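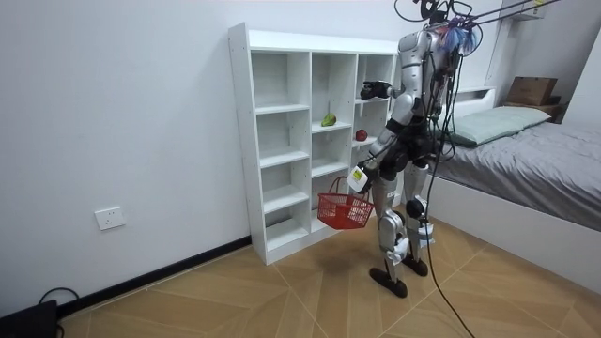 # Shelf addressing for small stores: speaker notes

Slot: 30 minutes including questions. Slides are numbered in the margin. Text in italics is a reminder to myself and is not to be read out.

## 1. Scope

- Subject of the talk: how to give every storage position in a small stockroom an address, and how to keep those addresses correct after the first month.
- Small means under 50 bays. Above that, buy proper software and follow its scheme.
- Not covered: barcoding hardware, cold storage, anything on pallets.
- The working case throughout is the Grikau store, which holds spare parts and consumables for repair benches. At the October count it had 2988 stock lines.

*Ask who in the room has a written address scheme. Wait for hands. Do not comment on the number.*

## 2. Terms

Four terms get mixed up, so fix them before going on.

- **Bay**: one free-standing unit, floor to top.
- **Level**: a horizontal row within a bay.
- **Position**: one opening on one level.
- **Container**: whatever sits in the position and can be lifted out, such as a tray, a tub or a basket.

The address belongs to the position. The container carries its own label, and that label says what the contents are. If the address is printed on the container, the address moves whenever the container does. Most of the errors found at Grikau were of this type.

## 3. The address format

Format used: bay, level, column. Example: 07-C-2.

- Bay is always two digits, with a leading zero. Lists sort correctly without any special handling.
- Level is a letter. Two numbers side by side get swapped when read aloud; a number and a letter rarely do.
- Column is a single digit, left to right, as seen by a person facing the open side.

Levels are lettered from the floor up. This is the point people argue about. Lettering from the top down reads more naturally on a printed plan, but when a unit is added on top of an existing one, every letter below has to change. From the floor up, the new level takes the next free letter and the old labels stay where they are.

Do not use I or O as level letters. With normal shelving you will not get that far anyway.

*Slide 9 has the old format struck through. Leave it up while answering the inevitable question about colour codes. Colour is fine as a second cue and useless as the only one.*

## 4. Open-backed units

Cube shelving with no back panel can be reached from both sides. Left and right then depend on where you are standing.

Rule: one side is declared the front. The front gets the labels. The back gets no labels at all, only a strip along the top edge reading REAR. Mokasa tried labelling both sides with mirrored column numbers and removed them within the same quarter.

If both sides really must be used for picking, treat the unit as two bays with a divider fitted between them.

## 5. Which stock goes where

Sort lines by number of picks, then by weight, and then assign positions in this order:

1. Heavy lines go between knee and waist height, whatever their pick rate.
2. Frequent light lines go between waist and shoulder.
3. Slow light lines go above shoulder height.
4. The lowest level takes bulky items and reserve stock.

Size is checked last. A line that does not fit its assigned opening moves sideways on the same level before it moves up or down.

Pick rates change. Re-sort twice a year and move only the lines that have shifted by more than one band. A full re-sort costs more labour than it saves.

## 6. Labels

- Matt stock. Gloss reflects the ceiling lights and is hard to read from an angle.
- Characters tall enough to read from the far side of the aisle. Test one before printing the set.
- Fix to the shelf lip, left aligned with the opening.
- Record the print date in small type at the lower edge.

Grikau uses label stock from Gastik. The Cabrera stock was also tried and lifted at the corners on painted surfaces. *One site, one trial. Say so if asked.*

## 7. Keeping it correct

Nilton Castaño set up the checking routine and the numbers on slide 17 are his.

- Each morning at 8.15, one bay is checked against the list, position by position.
- Any mismatch is written down before it is corrected. The log matters more than the fix, as it shows which positions go wrong repeatedly.
- A position that fails twice in a row is looked at for cause. Usual causes: opening too small, two similar parts side by side, label hidden by an overhanging container.
- Empty positions stay on the list, marked EMPTY. Deleting them leads to the address being issued twice.

## 8. Questions

Likely ones:

- *Can the same part have two addresses?* Yes, one pick position and one reserve. Never two pick positions.
- *What about returns?* They go to a single holding position with its own address, cleared by 16.00.
- *Does the scheme survive a move to new premises?* The format does. The bay numbers should be issued again from 01.

Handout is the blank address sheet, A4, two-sided. Spare copies are in the blue folder.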